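Abenezer Mamo
2019-01-04

1/ People keep asking me about getting a parrot, so I'll put it all in one place. I've kept an African grey called Ilari for years and she is hard work.

2/ Greys live a long time. Ilari is 20 and the vet at Siltomden says she's in good shape. If you buy a young one, think about who would have it after you.

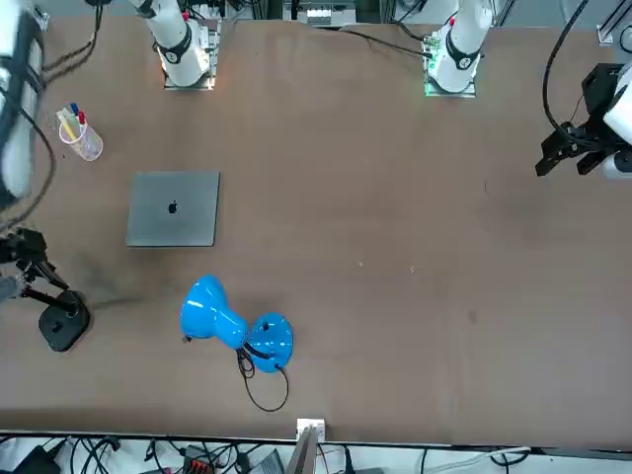

Kwofie: Does that go for the smaller parrots too? I was thinking of a cockatiel.

3/ Less so, but yes. A cockatiel can still be with you for a long while, and it will want company every day.

4/ Noise. Mornings and dusk are the worst. We had 2 complaints in August when the windows were open. Covering the cage early only moved the shouting to a different hour.
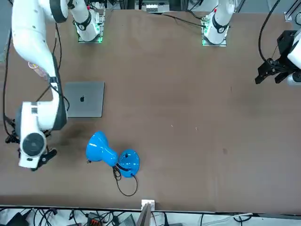 Brown tabletop, two white arms.

5/ Food. Seed on its own is a poor diet. Ilari gets pellets, chopped veg and a bit of fruit. Never avocado or chocolate – both can kill a bird.

6/ Cost. I paid roughly 200 for the cage, second-hand, and the toys get chewed to bits.

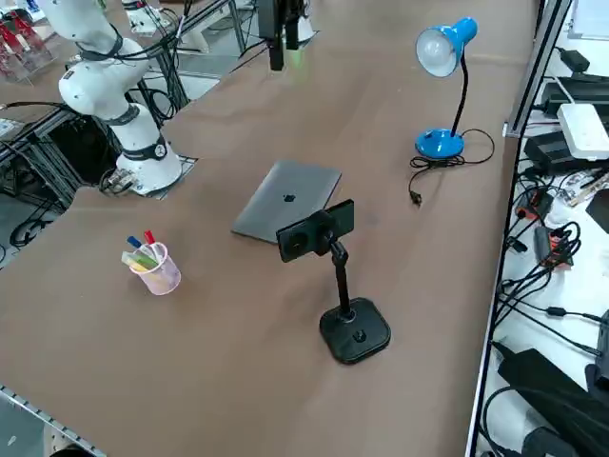 Vet bills come on top of that, and not every practice will see birds. Ring round before you buy. Ours is a long drive away.

7/ Time. She is out of the cage at least 3 hours a day with one of us in the room. When she got less than that she started pulling her feathers, and they took months to grow back.

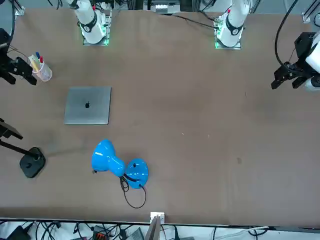 8/ Rescues. Try one first. Stestari has adult greys waiting and will let you visit a few times before you decide. Ask about papers as well – greys need them if they're sold.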